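Part 3: Sorting out the power at the back of the table

I've set up my table at Jelircombe more times than I care to admit, and I always do the plugs before anything else goes on top (trust me, crawling about on the carpet afterwards is no fun at all!).

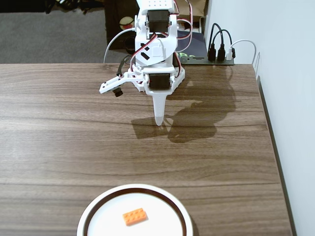 You'll want a strip with a lead long enough to reach the wall socket with a bit of slack. Mine's a black one and I like it up on the table, right at the back, where I can reach the plugs without bending down.

1. Switch off at the wall. Yes, even if you're only moving one plug.

2. Lay the strip flat along the back edge, up against the wall. Leave 60 mm clear at each end so you can get your fingers round it.

3. Push the plugs in one at a time, and let each cord rise in a loose loop. No tight bends by the plug, please!

4. Label both ends of every cord. I used masking tape for years, then Rosemarie Wunderlich gave me a packet of little paper tags and I've never gone back.

5. Add up the watts printed on your adaptors. Mine come to 349, and my own limit for this table is 500, so there's room for a lamp.

6. Switch on at the wall and try each thing in turn.

Note: if your cords are all black, put the tags on before step 3. Telling them apart once they're plugged in is a right pain.

Caution: never plug one strip into another, and keep your tea at the other end of the table.

Next up is Part 4, wiping down and oiling the wood. Unplug everything before you start that one.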